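From: Wissam Smadi
To: workshop-robots list
Date: October 27, 2021
Subject: Re: Cupboard task in sim, ready for the real arm?

Libor Machala wrote:
> The new grasp settings are in. I ran 218 trials of the bottle and
> cupboard job overnight and 177 of them scored as a success. I think
> we can stop fiddling with the simulator, bolt the Drikel gripper on
> and have the Zada arm doing this on the bench before the next open
> night. Any objections?

Yes, a few, and I'd like them heard before anyone picks up a spanner.

I don't doubt the count. I doubt what's being counted. I went through the scoring script last night and a trial passes if the bottle's centre ends up inside the cupboard volume at the final step. It doesn't check that the fingers have let go, or that the bottle is standing up. An arm that jams the thing into the cupboard on its side and hangs on gets full marks.

Then there's contact. The simulated bottle is a rigid body with whatever friction we typed in back in July. I can't find a note anywhere saying where that value came from. Libor, if you measured it, please post how. A real bottle squashes a bit, and a half-full one moves about in the grip.

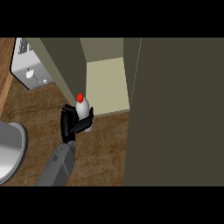
My bigger worry is clearance near the cupboard. In sim, if the cap or a knuckle clips a side panel, the solver shoves things apart and the run carries on. On the bench we've got a cupboard that Foltholm Joinery gave us as a second, with hinges that were never great, and an arm whose wrist already has more play in it than I like. I'd want collisions with the panels logged and counted as failures, even light ones. My guess is that the pass rate drops a fair way. I'd be happy to be wrong.

I reran 43 of Libor's passes with that check switched on, but my machine fell over before it wrote the summary, so I have no number to give you. I'll try again tonight.

As for the Mayrhofer controller, the unit on the shelf still has the old firmware and no working stop input. I'm not standing next to it until that's sorted, sim results or no sim results.

What I'd propose: fix the scoring, add the panel check, vary the friction and the starting position of the bottle, and rerun the lot. If it still looks good, we try it on the bench at quarter speed with an empty bottle and the cupboard door taken off.

The changes are on my branch, revision 2824. Please have a read and pick holes in it.

Wissam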